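Search tickets and notes

Ticket 319 – Left and right hand-held grippers don't close the same way
Project: Zustex bench
Status: open, waiting on parts from Policarpio
Opened: December 2018

Hello all, and thank you for being patient with me on this one. I know a few of you have been asking whether the new Clivar hand grippers are fit to use or whether we should go back to the old Fakov pair, and I wanted to put everything I've tried in one place so that whoever picks this up next doesn't have to dig through my messages. I'm going to go on a bit, so get yourself a coffee.

The complaint, as it first came in: when both grippers are squeezed the same amount, the left one reports fully closed a little before its pads meet, and the right one doesn't. On big, chunky things you would never notice. On anything thin, like a key ring or a short chain, the left one says it has a grip when there's still daylight between the pads.

What I tried first was the easy stuff. I swapped the two cables at the controller, and the fault stayed with the left gripper, so I'm happy to leave the controller out of it. I put the old controller settings back in just to be sure, and then the new ones again, and saw no change either way. I also ran the zero routine with the jaws held open by hand, then again with nobody touching them. The second way gives a steadier number, and I'd ask everyone to do it like that from now on.

Next I compared the two brands at the same job, which was lifting a little charm off the stand and setting it back. I did 200 squeezes with the Fakov pair and 200 with the Clivar pair, logging the reported opening each time. The readout goes from 0 for shut to 1000 for wide open. The Fakov pair agreed with each other all the way along. The Clivar pair agreed nicely when open and drifted apart toward the closed end, where the left was reading 4 and the right was still up at almost 40. That's a lot more than I'd put down to my own clumsy hands!

The Clivar pair on the bench:

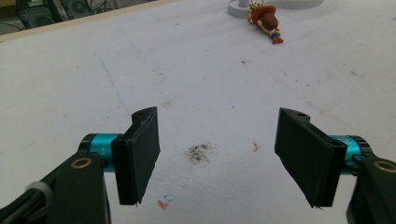
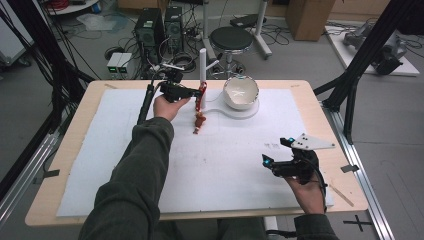
My best guess at the moment is the pads, and I'd like a second opinion before I order a whole new set. If a pad sits slightly proud or has shifted on its mount, the jaw stops early or late and the encoder is only telling us the truth about the wrong thing. I'd been so busy looking at cables and numbers that I hadn't given the fingertips a proper look. Up close, the left pad is a bit ragged at its bottom corner and the right one has a thin frayed strip at its lower corner, so neither has a clean edge to measure from. I can't say yet that this explains the drift, but it does mean that any gap I measure down at that end isn't worth much. Until we have fresh pads, please measure at the middle of the pad.

A couple of smaller things while I'm here. I went over the screws at the joints on both grippers and none of them turned, so please don't crank on them any further. I also tried a strip of thin card between the jaws as a poor man's feeler gauge, and it worked better than I expected – the left gripper let it slide out with the readout sitting at its lowest value, and the right one held on. If you want to repeat that, use the same card for both (it's in the drawer with the spare leads) and pull straight back toward yourself.

For anyone who needs to work in the meantime:

Use the Fakov pair for thin or fiddly objects. They're heavier and my wrists complain after a while, but the two sides match.

Use the Clivar pair for bowls, cups and anything else with a good thick edge. I like how they handle, I really do, and I'd be sorry to see them sent back over a pair of fingertips.

Run zero at the start of each session, hands off the jaws, and write both closed readings in the log even if they look fine.

Still to do: fit the replacement pads when Policarpio sends them, repeat the 200 squeezes on the Clivar side only, and then swap the left and right pads over and see whether the drift moves with them. If it stays on the left side after that, I'll open the joint and look at the encoder, and I'll want company for that because the last one I opened in March took me most of an afternoon to put back together.

Please add your own readings under this ticket if you have any, even rough ones. I'm leaving it open.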